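Kitchen Table Clear-Up: a small picture collection of household rubbish
README

Welcome, and thank you for stopping by. This folder belongs to the Sevwood household sorting collection, which gathers pictures of the odds and ends that pile up on kitchen tables once the snacks have been eaten and the fruit has been unwrapped. If you have ever stood over such a table wondering which bits go in which bin, you already understand the subject very well.

What is in the folder

There are 2257 pictures across 51 table clear-ups. Each clear-up has its own subfolder, named after the kitchen it comes from (Maler, Mbwambo and so on), with a plain text list of the things on the table beside the pictures. The lists are written in ordinary words, so you will find "snack bag" and "fruit net" in them and no codes to look up.

The two pictures in this README both come from the Maler kitchen, a pleasant room with brown wooden cupboards and a flowery cloth on the table. It is a good one to begin with, as the packaging is nicely mixed: cartons, cans, crinkly wrappers, and those foam nets that come around pears and the like.
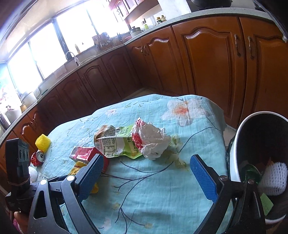
Maler kitchen: snack bag, torn red-and-white carton, crushed red can and foam fruit nets on the cloth.

How things are sorted

We use 6 groups, and we have tried to keep them close to how people talk at home:

Cans: drinks cans of any size, crushed or whole.
Cartons: card and paper boxes, torn ones included.
Wrappers: crisp packets, sweet wrappers and other snack bags.
Carrier bags: thin plastic bags, usually scrunched up.
Foam nets: the stretchy sleeves used to protect fruit, in whatever colour.
Everything else: sponges, paper packets and anything we argued over for too long.

A crumpled thing keeps the name it would have had when it was smooth. A torn carton is still a carton, and a flattened snack box goes in with the cartons too, even when it looks rather like a bag at first glance. Where two pieces are lying against each other we list them separately if we can tell them apart, and otherwise put "can or wrapper" and leave it there. Shiny green foil has caused us more trouble than everything else put together!

Foam nets deserve a word of their own. White ones squash down into a little lump that is easy to mistake for a tissue, while a yellow one standing upright may look, from across the table, very much like a scrubbing sponge. Please check more than one picture from the same subfolder before deciding that a label is wrong. We have changed our own minds that way more than once.

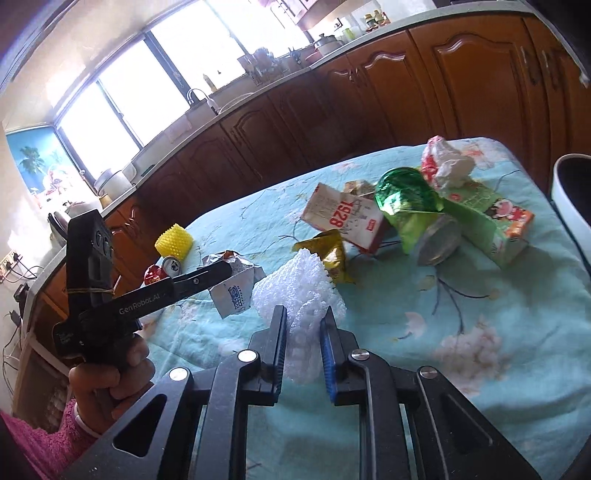 Maler kitchen: crumpled white foam sleeve, with the "1928" carton, cans and snack packaging on the table behind.

Known gaps

Glass is hardly covered, and food scraps were left out altogether. The Mbwambo subfolder has 700 pictures, far more than its fair share, so you may like to take a smaller helping from it if you want the kitchens evenly matched. Printing on the packets is often creased or turned away, and we only wrote down words and numbers that could be read comfortably.

Changes

October 7, 2018: foam nets moved out of "Everything else" and given their own group. Lists from before August used the old grouping, and these have all been rewritten.

Using the collection

You are welcome to use the pictures for teaching, for study or for your own sorting guides. Please credit the Sevwood collection and mention Sultex, who keep the files for us. Corrections to the lists are always gladly received. Do give the subfolder and the name of the picture, and tell us in your own words what you think the thing is.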